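Pullomthorpe Waterworks open day

We have driven past the waterworks at Pullomthorpe for years and never once been through the gate, so when the May open day came round we were in the queue well before ten. What a morning! I had expected a leaflet and a quick look over a fence. We stayed until they locked up.

You start in the old engine house, which is worth the trip on its own. The beam engine came from the Wikström works and has 136 steps up to its top gallery and back down again (my knees can confirm this). It only runs on open days now, and when the big beam started to rock the whole floor hummed. A small boy next to me shouted "again!" every time it came over.

From there a path takes you past the filter beds, with a heron standing on the far wall as if he'd bought a ticket. The guide explained how sand and a thin living layer on top of it do most of the cleaning, and passed round jars from each stage. The first looked like cold tea.

The modern side is in the Clesska building, with display boards all along the corridor about pipes, pumps and valves. I read every one of them, to the despair of my family.
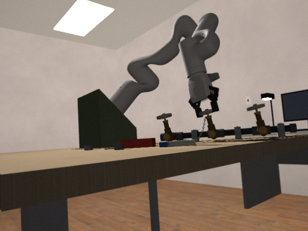
Computer-generated view: three brass valves on a dark pipe, with a robotic arm over the middle one.

After that came the tasting table, with three jugs and no labels. I got two right and was far too pleased about it. There was also a hands-on corner where you could build a run of pipe from cardboard Trirkarton tubes and send marbles down it, and I'm sorry to say the adults were hogging it.

Lunch was soup and a cheese scone in the old coal store. Go early, as the scones had gone by one o'clock. Parking is in the field behind the church and the walk down is steep, so wear decent shoes. The reservoir path was open too, and we did the full loop with the dog before heading home.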